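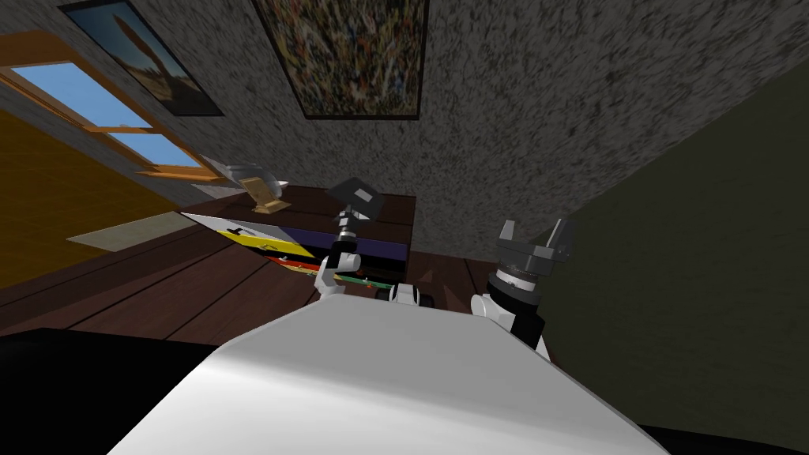 Simulated view: robot arms at a dark wooden dresser.

Brillham Interscholastic Track and Field Program
Interim progress report to the Firkon Fund
Prepared by Kanchan Nishad, program coordinator

Scope of this report

This report covers the indoor season through the end of March. It follows the headings in the grant agreement. Spending is reported by line, and items carried over into the outdoor season are marked as open.

Participation

The program enrolled 187 athletes from six high schools. Enrollment is counted from signed participation forms, so athletes who came to an open practice without a form are left out. Yilma High School joined at the start of the season and sent its sprinters and jumpers to the shared practices. Its distance runners continued to train on their own course and met the rest of the group only at meets.

Attendance at the throwing practices was uneven. Two of the schools have winter wrestling teams that draw on the same athletes, and the practice times overlapped until February. Lahcen Ghoneim moved the throws group to a 6:45 p.m. start, after wrestling, and attendance held steady for the remainder of the season. The later start will not be needed outdoors.

Coaching and practices

The program held 57 coached practices during the period. Sprints and hurdles met most often. Pole vault met least often, as the landing mats failed inspection in January and the event was closed until the covers and one foam section had been replaced. Vaulters used the time for runway drills and rope work. They have returned to full jumps from a short approach, and the coaches expect to extend the approach once the group is outdoors.

All event coaches now hold current first aid and concussion certificates. The hurdles coach renewed late and did not lead practices in the meantime; Ghoneim covered that group. The grant agreement calls for a certified backup for each event. This is met for sprints, hurdles, distance and jumps. It is not yet met for throws or pole vault, and the item remains open.

Meets and timing

Shared meets were run on the Redex timing system purchased under the grant. The start sensor worked as specified. The finish camera lost its network connection during the first meet, and the 300 meter heats from that evening were recorded from hand times. Those results have been marked in the records and were not used for seeding. The cause was traced to a damaged cable connector, which has been replaced. A spare cable is now kept in the timing case.

Results are posted the same night. Coaches asked for splits in the relay results, and these were added beginning with the February meet. The field events are still written on paper and typed in afterward, which delays the final team scores. A tablet form was tested in the long jump — it worked, but the judges asked for larger entry boxes before using it at a scored meet.

Facility work

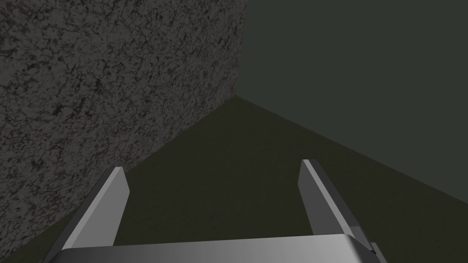

The throws area in the Brillham field house needs new backing behind the shot put landing zone before the next indoor season. The existing panels are cracked at floor level, and loose pieces have to be swept up before each practice. Two finishes are being compared for the replacement. The first is a mottled gray in the manner of the stone-textured wall shown with this section, where the dark veins and blotches would make scuffs less noticeable. The second is a flat color close to the plain dark gray-green next to it, which would be simpler to touch up and would give the judges a more even background. The coaches lean toward the flat color. The district facilities office will make the final choice, and the backing material itself will be the same in either case.

The long jump runway was patched at the takeoff board. The patch sits level with the old surface. The board was reset at the same time, and the sand was turned and topped up.

Spending

Equipment spending is within the approved line. The replacement vault mat covers and foam section came to $3,333, paid from the equipment reserve with Firkon's written approval. Bus costs ran under plan, mostly from schools sharing a bus to evening meets. We request permission to carry the unused transportation money into the outdoor season, where the travel distances are longer.

Open items

Certified backup coaches for throws and pole vault. One candidate for throws has started the course.

Tablet entry for field events. A revised form will be tried at the first outdoor practice meet.

Finish for the shot put backing. Awaiting a decision from the facilities office.

Carryover of transportation money. Awaiting a reply from Firkon.

Questions on practices or coach certification should go to Lahcen Ghoneim. Questions on spending should go to Kanchan Nishad. The next report will cover the outdoor season and will include the equipment inventory.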